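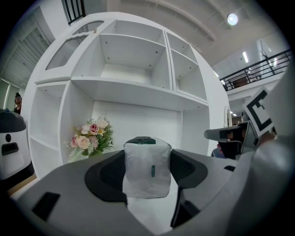 Shelving, all month

August has gone almost entirely to one desk. It's a white desk with a cabinet on top, open cubbies in the middle and a frosted glass door at the left, and I have put things into it and taken things out of it more often than I have put away anything in my own kitchen.

The job is part of a project called Gridemine. The goal for this stage is dull on paper: small packages go from the desk surface to a named compartment in the cabinet, and later come back out. We teach it by doing it. I hold a gripper in my hand, squeeze the fingers around the package, carry it to the shelf and let go, and the recording of that becomes one demonstration. The target for the stage was 400. We finished with 407, and 334 of those passed the check and went into training.

I want to write down what I learned about doing the demonstrations, mostly so I can read it again before the next stage starts.

Picking up soft packages

The wrapped packages are harder than the boxes. Plastic wrap has puffy sides, and the fingers close on air and crinkle before they close on anything solid. My early habit was to squeeze until it felt safe. That gave a firm hold, but the package came out of the fingers turned a few degrees, and then I would twist my wrist over the shelf to straighten it. The twist got recorded too, and the first policy we trained on those runs did a twist over the shelf every time, including with boxes that were already straight.

Now I line up with the flat sides first, close slowly, stop when the package stops moving, and wait one beat before lifting. If it's crooked at that point I put it down and start the run over. A crooked grasp that I correct in the air looks fine to me and teaches a bad move.

Keep the flowers where they are

There's a bouquet of fake roses on the desk, and it stays in. Someone at the planning stage wanted a clean desk for the first hundred runs. I argued for leaving it, and I still think that was right. A real desk has something on it. With the flowers near the back, I have to come at the cubbies from a little to the right, and the approach path in my recordings shows that clearly.

What I did wrong was brush the petals with the side of the gripper and keep going. Most of the rejected runs from the first stretch were for that. Our rule is that any contact with something you aren't moving ends the run.

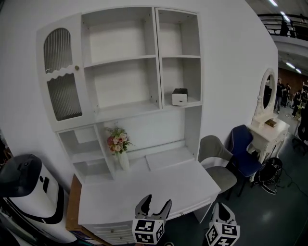 Start with the fingers open

I was told this on the first morning and ignored it for longer than I should have. Every run starts with the fingers spread and the gripper held back from the desk, still, before anything happens. I used to start the recording while already reaching. Those runs were usable only after trimming, and trimming by hand is slow work that falls on whoever is at the computer that afternoon.

The same goes for the end. Let go, back straight out of the compartment, open, hold still. The wide cubbies forgive a sloppy exit. The narrow ones on the right don't, and a finger that drifts sideways on the way out will drag the package forward with it.

Hand gripper against remote control

We also did a smaller set by remote control, driving the arm from a station with the Essien controls. I found that much more tiring. With the gripper in my hand I can feel when the package has touched the shelf. By remote I'm judging it from a screen, and I kept stopping short and dropping things the last little bit. On a good hour by hand I could do five times what I did by remote.

The remote runs are still worth having. They can't include a reach the arm isn't able to make, and by hand I make those all the time without noticing, mostly by leaning. For the high cubbies I now keep my feet planted and my elbow low, and if I can't get there that way I leave the run out.

Next stage

Ustent wants the glass door added, so open, place, close. The knob is small and round and I've only practiced it a little. Pulling straight works better than trying to follow the swing from the start. After that the same set gets repeated at Cliltdale on different furniture, and I'd like to get there with fewer rejected runs than this time.

I also need to buy a wrist wrap before then.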